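## 4. Setting up the wrist view in Tesamby

Now for the fun part! Once the Perkesier planner is talking to the simulator, you can switch on the wrist view and see what your controller sees. It makes tuning so much quicker.

1. Start the simulator and wait for the status bar to go green.
2. Open **Views > Wrist** and tick **Follow gripper**.
3. Set the render rate to 30 frames per second. Slower machines are happier at 10.
4. Load the practice room, `tustlow_room`, from the scene list.
5. Press **Open fingers**, then **Save home pose**.
6. Jog the arm slowly and save a still with **F5** wherever you would like the planner to check its view.

> **Note:** Stills go in the `views` folder of your project. The folder holds up to 1,323 files – after that the oldest are overwritten, so copy out any you want to keep.

> **Caution:** Don't change the field of view after step 5. The saved home pose won't match and the planner will aim short.

Wrist views from the simulator, fingers open:

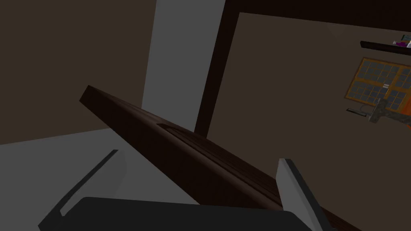
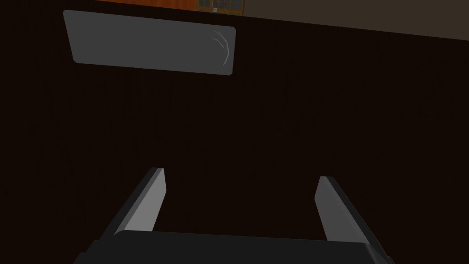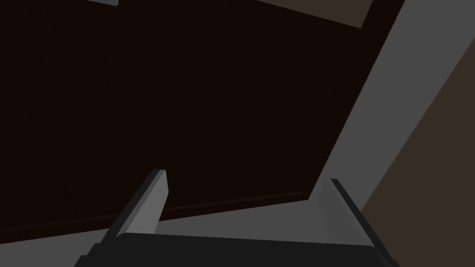
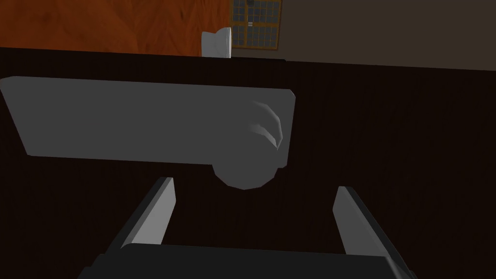

With your stills saved, open the **Perception** tab and press **Segment**. Each surface gets its own colour, and you can click any patch to give it a name. Dark surfaces that meet at a shallow angle sometimes get merged into one patch. If that happens, raise **Edge gain** one notch at a time and segment again – going straight to the top of the scale brings in a lot of speckle.

7. Name the patch you want to approach.
8. Set **Stand-off** to 5 cm.
9. Press **Plan** and watch the preview path before you press **Run**.

> **Caution:** The preview checks the fingers and the palm, but leaves out the forearm. Turn on **Full arm check** if your path goes near a wall.

Do try a few different stand-off values here, it's a lovely way to get a feel for the planner! If you are using the Sydorenko controller plug-in, read section 6 before changing any speed limits.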